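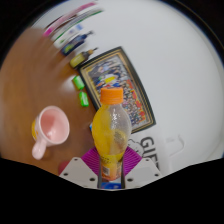 Orange cap, yellow-orange drink, barcode on the label: the sort of bottle we want you to keep a diary about.

Call for participants: the Household Drinks Diary

Most of what gets said about what Australians drink at home comes from surveys that ask people to remember last month. I don't remember last month, and I doubt you do. Ask someone how much juice or cordial they get through and you'll hear a number that flatters them. Then it goes into a chart, and the chart goes into a press release about a new wellness tonic.

Clendovus is a small consumer research outfit and we are looking for 100 households to help us do this a bit more carefully. You would keep a paper diary for four weeks in July, writing down every bottled drink that comes into the house, when it was opened, and when it was finished or tipped down the sink. We are particularly keen on the last part. Our previous diary ran to 507 completed pages, and the column for drinks thrown out was left blank on most of them. We don't believe it.

What's involved

A ten-minute phone call at the start, mostly to check you can read our handwriting and we can read yours.
A diary entry on any day a bottle is opened, finished or chucked. Days when nothing happens can be left empty.
Keeping your labels or jotting down the product name, flavour and size.
A second phone call at the end, which can run to half an hour if you're a talker.

You don't have to buy anything special, give anything up or try a sample. There is no app. We tried one called Plistex and people stopped opening it after the first weekend.

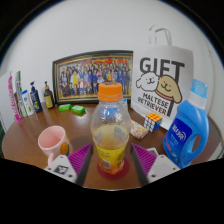
A small amount left in the lower half. Entries for bottles at this stage are as useful to us as entries for new ones.

Who we're after

Anyone over 18 who does at least some of the household shopping. Share houses are welcome, provided one person agrees to hold the pen. We have plenty of couples in the inner suburbs already and would like to hear from regional towns, bigger families and people living alone. If you work in beverage marketing, please sit this one out.

What you get

An $80 grocery voucher once the diary comes back, filled in or half filled in. We'd sooner have a patchy diary than one made up at the kitchen bench the night before it's due, and yes, we can usually tell.

Who's paying

Fair question. The study is funded by Anghel, a packaging firm that would like to know whether smaller bottles lead to less waste. I have my doubts that they do. Anghel will see the totals and won't see names, addresses or individual diaries, and the contract says we publish whatever we find – including if it's dull.

How to put your hand up

Write to Katalin Veres, Household Drinks Diary, care of Clendovus, or ring the office between 9 am and 4 pm. Tell us your postcode, how many people live with you and which bottled drinks you usually buy. Please don't tell us how healthy you are. We'll reply to everyone, though it may take a fortnight, and diaries go out by post in the last week of June.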